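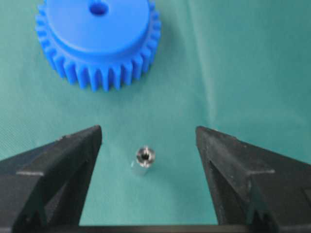
Lecture 9 notes - wrist cameras and small part picking
Yao-tsung Lo
(rough version, slides have the plots)

Recap from last time: fixed overhead camera, calibrate once, plan the grasp, go. Works ok on big stuff. Falls apart on small parts. A few mm of calibration error is fine for a gear as wide as your hand, fatal for a standoff.

Today: put the camera on the wrist, close the loop.

The Collow method, short version
1. Coarse move from overhead estimate
2. Stop high, fingers open, look again from the wrist
3. Network predicts a correction (dx, dy, yaw), NOT a full pose
4. Small step, look again, repeat until correction is under threshold
5. Descend straight, close

Why corrections and not poses? Error in a correction shrinks as you get closer. Error in a pose estimate just sits there. Will be on the problem set.

Fingers in view. People used to crop them out. Don't. The fingertips are a free reference: the network sees target and gripper in the same pixels, so a slightly bent camera mount matters a lot less. Ablation in the Choi report masks the fingers and grasp success drops, worst on the smallest parts.

Data
- 2,033 grasp attempts for training, 103 held out
- 887 of the training attempts have a second, larger object near the target
- labels come from replay: final good grasp pose minus current pose, no hand labeling

The distractor problem. Big saturated plastic gear next to a little hex standoff. Early model (Vuvell baseline) drifted toward the gear even when told to pick the metal. Two reasons, probly both true: more pixels, and stronger color. Metal reflects whatever is around it so its look changes with every step of the wrist. Plastic dosen't.

Fixes tried
- more augmentation on brightness: helped a bit
- target crop as second input: helped most
- gripper depth sensor: shiny faces gave holes, dropped it

Cloth. Training on a bare flat table made it brittle. Woven cloth with folds gives soft shadows and shading that look a little like part edges. Train on it. Also the height is not constant on a rumpled surface, so step 5 needs a contact check, don't trust the table height.

Open question: yaw on a hex part. Six-fold symmetry, so the labels disagree with each other and plain regression averages them into junk. Sutden setup predicts yaw mod 60 degrees as sin/cos of six times the angle. Do the derivation yourself before lab.

Lab: 30 picks per group, log every correction and not only the final one. Plot correction size against height.

Reading: Choi report sections 3 and 4, skip the apendix.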